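Gruven Bench Arm Kit
Sold by Lirnmont
$2,360, ships in 2 cartons

I get asked every week whether one of these can do the dishes yet. Short version: it can do bits of the dishes! The Gruven is a benchtop arm with a two-finger gripper, and I've had mine going most evenings since September, mostly on kitchen stuff (cups, sponges, the odd teaspoon). Picking up a cup that's standing the right way up is well within reach. A greasy pan in a full sink is a different animal, and I wouldn't buy one hoping for that.

Where I'd start is small and boring. A block, a couple of plastic cups, a clear patch of table. Get it to pick and place those 400 times before you let it near your good mugs.

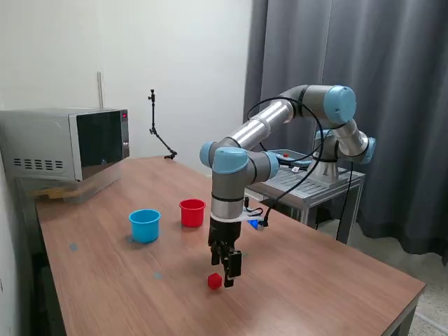
Can it unload a dishwasher on its own?
Plates in a tidy rack, sometimes, if you've taught it that rack. Cutlery baskets still beat it, and you'll want to be in the room.

On the shop floor I'm more cheerful. Our customers at Plorness have theirs moving parts from tray to tray, same tray, same spot, and that's the kind of chore it's good at.

In the box: arm, gripper, power supply, stop button, cables. The stand is extra (get the Marchal one, it's heavier and doesn't wobble). Warranty is 2 years, parts and labour. Orders in by Tuesday noon go out the same week.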